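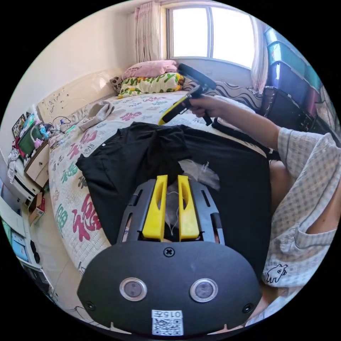

Progress report, Raltireck Clothing Bank
Second half-year of the grant
20 December 2018

This report is for the Bhat Fund and covers the work since our last report. It follows the order of your form, but I put the money part before the plans because the plans depend on it.

1. Collection

We receive clothes at two places, our own room in Raltireck and the parish hall in Morkham. Morkham is new in this period. We were afraid that people there would bring mostly summer things in the first months, and this was true, so we put up a second notice asking for coats, work trousers and children's shoes. After this notice the bags were better. We now ask that every bag has a paper inside with the sizes. Not everybody does it, but when they do, sorting goes much faster.

We still get many items that we can not give out. Broken zippers are the most common problem, then missing buttons. Torn bed sheets we cut for cleaning cloths.

2. Giving out

In this period 200 households received clothes from us. In the application we wrote a higher target for the first year, and we will probably not reach it. The reason is mainly the bus. The line from Stekum was shortened in the fall and families from there must now change in Morkham with their bags. We tried to solve it with a delivery every second week. It works, but it takes a full day for the driver and we had not planned for it.

Men's clothes in large sizes are missing all the time. For women's and children's clothes the situation is good, and for babies we have more than we can store.

3. Repair evenings

The repair evenings were held 13 times. At first people left their clothes with us and went home. We changed this, and now they sit with us and learn the repair themselves. Fewer pieces are finished in one evening, but several people came back and now help others with hems and pockets. One of the sewing machines is in service again after we changed the belt. The other needs a part that we have not found yet.

4. Money

From the grant we spent 600 dollars on shelves and hanging rails for Morkham, as it was written in the budget. The line for printing is almost not used. The line for fuel is already empty because of the Stekum deliveries. We ask for your permission to move what is left in printing to fuel. The receipts are in the folder that we send by mail.

5. Next period

We want to continue in both places and to keep the Stekum delivery at least until the end of winter. We are also looking for a dry storage room, as the cellar in Raltireck was damp in December and we had to wash some boxes of clothes again. If the Fund knows of a room in Morkham, we would be thankful for the address.

Please tell us if the attendance lists should be sent with the next report or only kept here.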